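Buying and keeping leaf-edged glass plates: your questions

Last updated May 16, 2019

Most of the post we get at Ondlow concerns green glass with frilly rims, usually from people who have just been told theirs is worth a fortune. It probably isn't. The answers were put together by Priit Žukauskas, who sorts the mixed table lots.

Is all green ruffled glass old?

No. Plenty of it was made recently and sold cheaply. A seller who says "vintage" without saying when, where or by whom has told you nothing, and I would pay accordingly.

Does a deeper green mean better quality?

I have heard this at every fair I've been to and have yet to see any reason to believe it. Colour varies between makers and between batches. Two plates in different greens may have been sold together or may have met in a charity shop last August. Buy the shade you like.

Can I stack them?

Flat plates, yes, with a sheet of soft paper between each. Dishes with a raised rim are another matter – they seldom sit square on anything, and the weight ends up on a few points of the ruffle. Leaving one half on top of another while you sort a table is fine for a few minutes. I wouldn't store them that way.
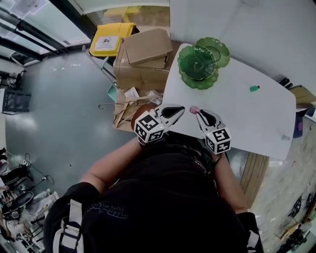
Two green glass plates with scalloped rims, one resting partly over the other, and a small green bottle on its side.

Should bottles be stored lying down?

Empty ones can be, if they can't roll. I don't see the point on a shelf, where they take up more room. Stand anything with liquid in it upright, whatever the cap looks like.

Which box should I use?

Any sound cardboard box that is bigger than the plates by a good margin. The special "glass-safe" cartons sold by Kirkero may be very nice, but I tried one and went back to ordinary boxes and more paper. Pack plates on edge and write on the outside what is in there.

Can they go in the dishwasher?

People tell me theirs have been through it for years. Perhaps so. Mine get washed by hand in a plastic bowl, one at a time, with a soft brush for the folds in the rim.

Will you value mine from a photo?

No. A photo won't show a fine chip under a ruffle. Bring the piece to the Bainbridge counter and quote lot 503 if it came from our last mixed sale.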